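Troltus Cardboard Drive Comes Back This April

Get the boxes out of the garage, everybody – the cardboard drive is on again! Last year we took in 798 kilos over the month and we thought that was pretty good. This year Astus Hall has given us the whole side room as well as the porch, so there is space for a lot more, and we'd love to beat it.

For those who are new to the neighbourhood, the drive collects clean cardboard and passes it on to the community garden on Galli Street. They lay it flat between the beds, soak it with a hose and pile wood chips on top. It smothers the weeds beautifully, and by the following spring the worms have made short work of it. The new pumpkin patch alone will use a mountain of the stuff, and after that there's the long strip by the back fence, where the couch grass has been winning for years.

Plain brown cardboard is best. Glossy or white-coated board breaks down much more slowly, so please keep it in a separate pile from the rest. We had a very keen afternoon last year peeling coated board by hand, and it is oddly satisfying work if you have a good podcast on.

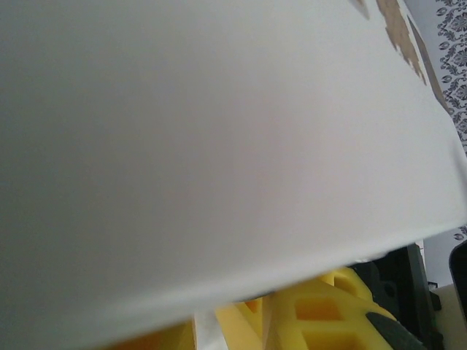 What looks like white-coated board, with the brown showing through where the surface seems to have torn or peeled.

Please pull off tape, labels and staples before you come. Pizza boxes are fine if they're clean, and the greasy lids can go in your green bin. Fridge and washing machine boxes are gold to us! If yours won't fit in the car, leave a note at the hall and we'll see who has a trailer that weekend.

Drop-off is at the side door of the hall, any Monday from 4 pm until it gets dark. There'll be tea in the urn, and the Florkine bakery is sending over its day-old cheese scones again (they went in 60 seconds flat last time, so don't dawdle).

While you're in, have a look through the leftovers table. People have been dropping off the ends of their home projects, and there are some lovely things to be had for a gold coin – half rolls of wallpaper, odd tiles, curtain hooks, a tin of doorknobs. Patterned paper is great for lining drawers or covering school books, and small tiles make good pot stands.

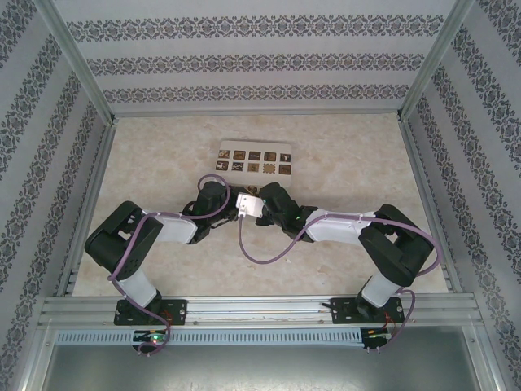

Damask wallpaper in greys, and ten small square tiles in a white tray.

Money from the table goes towards a second wheelbarrow for the garden. The first one has a flat tyre more often than not, and the chips are heavy going by bucket. If you've got a spare barrow at home, we'd be thrilled to have that too. See you on Monday!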